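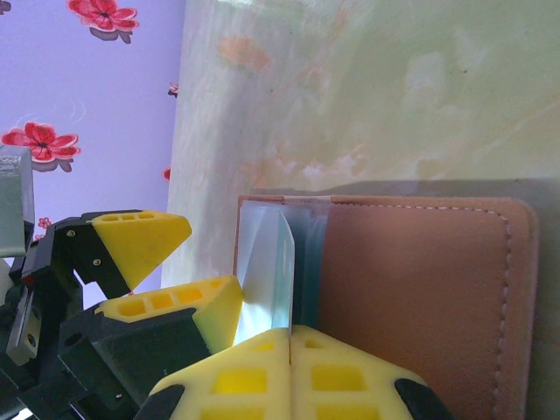
Mornus project meeting, Gornham lab, 4 October 2021

Welcome and last minutes
Everyone found a chair in the end, and thanks go to our visitors from Uvstead for making the long drive. The minutes from last time were read and accepted, with one small fix: the quote for spare fingertips came from Kleinschmidt in May, and I had written it down under the wrong supplier. Sorry about that!

Wallet and card task: results so far
Most of the morning went on this, and rightly so. As a reminder for those who missed the spring meetings, the question is whether the two arms can handle a card in a leather wallet using only the wrist cameras, with no overhead view at all. We recorded 345 demonstrations by hand over the summer. After going through them together (a slow job, and I am grateful for the patience shown) we kept 190 for training and set the others aside, mostly the ones where the operator paused for a long time or started over halfway through.

The trained model was then given 100 trials on the robot. It does well when the wallet stands up and one gripper can steady it while the other goes for the card. It does noticeably worse when the wallet starts flat on the table, and we spent a good while talking about why. One view was that the fingers come in too wide and the model loses track of where the leather begins.
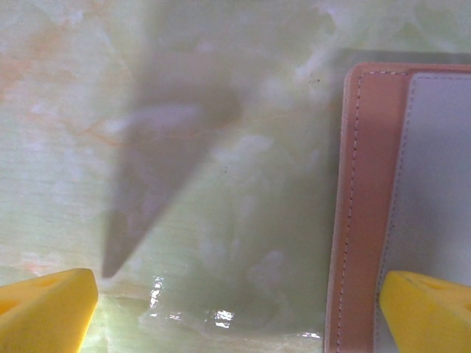 The other view, which had more support by the time the coffee arrived, was that the green marble pattern is the real trouble. It is shiny, the glare moves whenever the arm does, and the gripper's own shadow changes shape on the way down. The Uvstead group saw something very like this with their own shiny table and got around it by changing the brightness of the training images at random. They kindly offered to send us their settings. We agreed to try that before anyone goes out and buys a matte cloth, although I would like it noted that the matte cloth still has its friends.

There was also a question about whether a failed first pinch should count against a trial if the second one works. We agreed that it should not, as long as the arm recovers without help, and that first pinches will be logged in a separate column so the paper can report both.

Actions
1. Retrain with the brightness changes, on the same demonstrations as before.
2. Repeat the flat wallet trials with the new model and keep the scoring rule agreed today.
3. Ask Kleinschmidt whether the May quote still holds.
4. Wipe down the table before each set of trials, please, and write in the log that it was done.

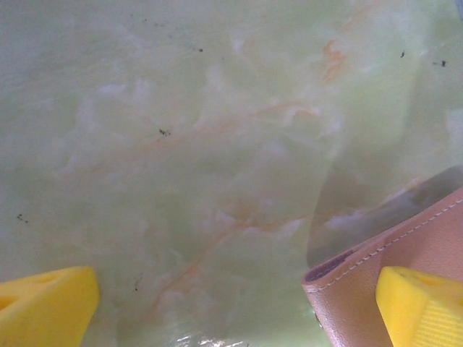
Benedikt Thaler

I took these notes by hand and typed them up the same evening, so if I have put words in your mouth, do write to me and I will gladly put them right before the next meeting. The trial log is in the shared Mornus folder, along with the scoring sheet, and the Uvstead settings will go in there too as soon as they reach me.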